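Accueil | Questions | Sans réponse | Rubriques | Membres | Aide

Rubrique : Vie de bureau > Cuisine, pause, parties communes

Fourmis dans la kitchenette du bureau : on a tout nettoyé, elles reviennent

Posée en juillet par Aaliyah Gagnon

Bonjour à tous,

Nous sommes dix au deuxième étage d'un immeuble des années 70, avec une kitchenette qui ferait honte à un camping. Depuis trois semaines, nous partageons les lieux avec des fourmis. Petites, brun foncé, très ponctuelles : elles arrivent vers 9 h, avant la moitié de mes collègues.

Elles sortent d'une fente entre la plinthe et le meuble de l'évier, longent le mur, montent derrière la bouilloire et tiennent réunion autour du sucre. J'ai déjà essayé :

- le vinaigre blanc sur tout le trajet (elles ont fait un détour de quinze centimètres, le bureau a senti la vinaigrette jusqu'au lendemain)
- le marc de café, recommandé par ma belle-mère (elles marchent dessus)
- la craie (elles marchent dessus aussi)
- une bombe insecticide achetée en urgence par le chef un jeudi soir. Résultat magnifique pendant deux jours, puis retour par deux endroits au lieu d'un

La direction veut bien payer quelque chose, mais le devis de la première société qu'on a appelée est de 501 euros, déplacement compris, et quelqu'un a toussé en le lisant. Est-ce qu'on peut s'en sortir seuls ? Et comment convaincre des adultes diplômés de passer un coup d'éponge ?

Merci d'avance.

3 réponses

Réponse de Bleddyn Prothero
Votes : 39

Bonjour Aaliyah,

Vous avez fait le parcours classique, vinaigre, marc, craie, bombe, dans l'ordre. Il ne manque que la cannelle. Gardez-la pour les pommes.

La bombe tue les ouvrières que vous voyez, c'est-à-dire une petite partie de la colonie. Avec certaines espèces, la colonie dérangée se divise ou se trouve une autre sortie, d'où vos deux entrées. Arrêtez tout de suite les répulsifs, tous, y compris le vinaigre sur le trajet. Vous allez avoir besoin que les fourmis circulent tranquillement, aussi vexant que ce soit.

Je gère les locaux d'une petite boîte de négoce depuis assez longtemps pour avoir eu deux invasions et demie. Voici comment je procède.

1. L'appât

Prenez un gel ou des boîtes-appâts du commerce, à base sucrée si elles vont au sucre. Posez-les à côté du passage, près de la fente, hors de portée des chiens de passage et des stagiaires. Lisez la notice, respectez-la, et ne mettez rien sur le plan de travail où l'on pose le pain.

Pendant un jour ou deux vous verrez PLUS de fourmis. Prévenez les collègues par écrit avant, sinon quelqu'un ressortira la bombe et vous repartez de zéro. Chez nous c'était le comptable, un homme par ailleurs prudent.

Comptez une à trois semaines. Renouvelez l'appât s'il est sec ou vidé.

2. La concurrence

Un appât sucré posé à côté d'un sucrier ouvert n'intéresse personne. Tout ce qui est sucré passe dans des bocaux à joint : sucre, miel, biscuits, céréales du monsieur qui petit-déjeune au bureau. Le miel mérite une mention spéciale, car le pot est toujours collant à l'extérieur. Lavez-le et posez-le sur une soucoupe.

Passez l'éponge savonneuse le soir sur le plan de travail, partout sauf autour de l'appât. Pensez au dessous du grille-pain, que je vous conseille de retourner au-dessus de l'évier avec une certaine force d'âme.

3. La poubelle

Le fond de la vôtre, je parie, n'a pas vu d'eau depuis la pose de la moquette. Les emballages de goûter sont pires que les épluchures, parce que tout le monde les croit propres : il reste toujours du sucre et des miettes dans les plis. Sac changé tous les soirs, même à moitié vide, et bac lavé une fois par semaine au liquide vaisselle, bord et dessous compris. Une petite corbeille en plastique blanc avec un sac translucide fait très bien l'affaire, à condition de la vider.

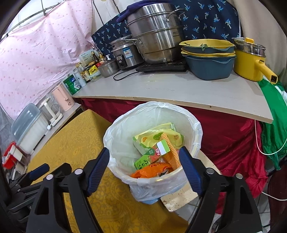
4. La fente

À boucher en dernier, quand vous n'aurez plus vu de fourmis depuis une bonne semaine. Mastic acrylique le long de la plinthe, lissé au doigt mouillé. Si vous bouchez avant, elles sortiront derrière le frigo et vous aurez perdu leur adresse. Regardez aussi sous l'évier, au passage des tuyaux : dans les immeubles de cet âge, le trou est souvent deux fois plus grand que le tuyau.

Pour l'éponge et les adultes diplômés, un planning nominatif affiché au-dessus de la machine à café. Le mien est respecté à 59 %, j'ai calculé sur un trimestre calme. Les fourmis semblent s'en contenter.

Si rien n'a bougé au bout d'un mois, demandez un second devis et interrogez le syndic : si le nid est dans les murs communs, ce n'est pas forcément à vous de payer.

Commentaire de Aaliyah Gagnon : Merci ! Appât posé ce matin. Le mail de prévention est parti, j'ai déjà reçu deux réponses, dont une me demandant si c'était végétarien.

Commentaire de Bleddyn Prothero : Confisquez la bombe quand même.

Réponse de Magdy Berrada
Votes : 10

Pas grand-chose à ajouter, sauf une précision sur l'espèce. Si elles sont minuscules et jaune pâle au lieu de brun foncé, et qu'on en voit aussi en plein hiver près des radiateurs, ça peut être des fourmis pharaon. Dans ce cas on ne bricole pas, on appelle un professionnel, et tout l'immeuble doit être traité en même temps. J'ai connu ça dans des bureaux à côté d'une boulangerie. Le traitement a pris tout l'automne, l'assemblée de copropriété pour le décider aussi.

Avec du brun foncé en juillet, je ne m'inquiéterais pas trop. Scotchez-en deux ou trois sur une feuille blanche et montrez-les en jardinerie, il y a souvent quelqu'un au rayon que ça passionne. Prévoyez du temps.

Et vérifiez les plantes vertes. Un ficus plein de pucerons, pour une fourmi, c'est un buffet à volonté.

Réponse de Beca Dafis
Votes : 0

chez moi le marc de café ça marche très bien, il faut en mettre plus

Commentaire de Aaliyah Gagnon : J'en ai mis assez pour faire pousser des tomates.

Commentaire de Beca Dafis : alors c'est la marque

Commentaire de Ülle Kütt : Même problème ici, rez-de-chaussée, appât depuis dix jours et presque plus rien. Par contre elles ont trouvé le tiroir à thé de la réception. Qui met du sucre dans un tiroir à thé ?

Questions proches

- Moucherons dans l'évier du bureau : siphon ou plantes ?
- Qui doit nettoyer le micro-ondes commun ? (fermée, trop de réponses)
- Odeur de renfermé dans un frigo neuf
- Mastic acrylique ou silicone derrière un évier ?
- Mon collègue lave sa gamelle avec l'éponge du sol
- Syndic muet depuis deux mois, que faire ?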